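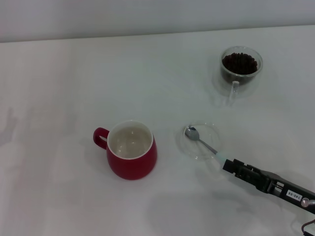 Dumley support: Thanks for writing in. Before we send a replacement set, can you tell us which cycle the mugs and saucers go through and how you measure the detergent? Most haze on clear glass comes off with plain white vinegar. Please try that first and let us know.

Ticket 3000-61
Product: red mug w/ white inside, clear glass saucer, teaspoon
Problem: cloudy film on saucers, tea ring in mugs, spoons leave gray marks
Status: open

Reply from customer
Normal cycle, the long one. Detergent by eye, sorry. Powder, Brorkari brand, fill the little door till it looks full. Saucers on the bottom rack, mugs on top, spoons in the basket handles down.

Film is on most of the saucers not all. Feels slightly rough if you drag a fingernail over it. Mugs are fine outside, the red hasn't faded. Inside is the trouble, brown ring a finger below the rim and then gray scratchy lines at the bottom where people stir.

Will try vinegar tonight.

Update, customer
Vinegar done. Soaked 3 saucers in a baking dish, left them while I did the rest of the kitchen. Two came out clear. Third one still hazy in the middle, same as before. Rinsed, dried with a tea towel, held up to the window. Yep still hazy.

Tea ring: baking soda and a wet sponge. Gone in no time. Gray lines did not budge.

Dumley support: Good news on the two. If the third stays hazy after vinegar, it is probably etching and that can't be removed. The gray lines are usually metal left behind by the spoon, not scratches in the glaze. A mild cleaning paste on a damp cloth should lift them. Do not use steel wool. Also, what is your water like? Hard?

Update, customer
Hard, yes. Kettle is furry inside. Salt light on the dishwasher has been on for I dont know how long, I thought it was the rinse aid one. Filled the salt, filled the rinse aid.

Paste on the mugs: lines mostly gone. Had to go round twice on the worst one. Glaze feels smooth underneath so I guess you're right, metal.

Switched to the Nistor tablets becuase I can't be trusted with powder. Short cycle, lower heat. Saucers moved to the top rack next to the mugs, leaning so water doesn't pool.

Update, customer
A few washes in. No new film. Spoons come out shiny, no spots on the handles. One saucer has a water mark round the edge but it wipes off dry.

Still want to swap the etched one. Ordered through Beketance, it was 180 for the whole lot so not going to buy another box for a single saucer. Can you send one on its own? Clear, round, the shallow kind. Not the one with the deeper well, spoon slides round in that.

Dumley support: We can send a single saucer. Please reply with your delivery address and the Beketance order number. Leaving this ticket open until it arrives.

Customer: sent both just now, order no. is in the subject line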